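Office cupboards: getting the door to behave

A cupboard door that droops is rarely the door's fault. Check the hinge screws first, top one before bottom, and vacuum the carpet underneath before you start, as any screw you drop will make straight for it. 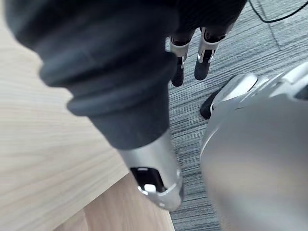 Gbeho said a magnet in a saucer finds them faster than swearing does, and is cheaper than new screws.

Fair enough. Next, open the door fully and lift it gently at the outer corner. If it shifts, the hinges want tightening - a quarter turn each, by hand.
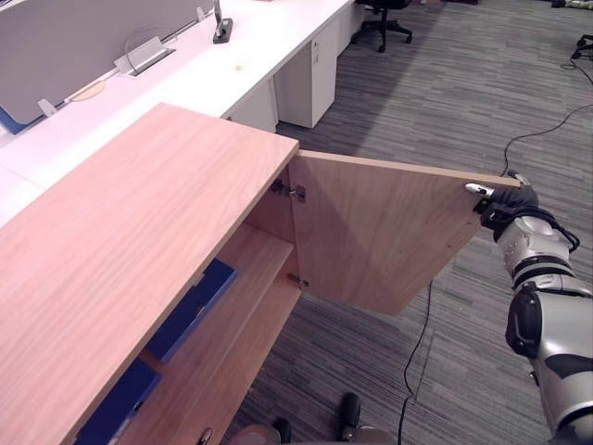
Then look at what you've been keeping in there. Binders belong on the shelf, heaviest at the ends. A folder of 758 pages about the old boiler belongs elsewhere.

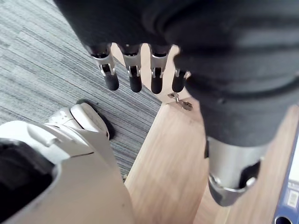
Koltberg, Tips Editor

Wipe wooden tops along the grain with a damp cloth, then a dry one. Polish can wait until June, or for ever.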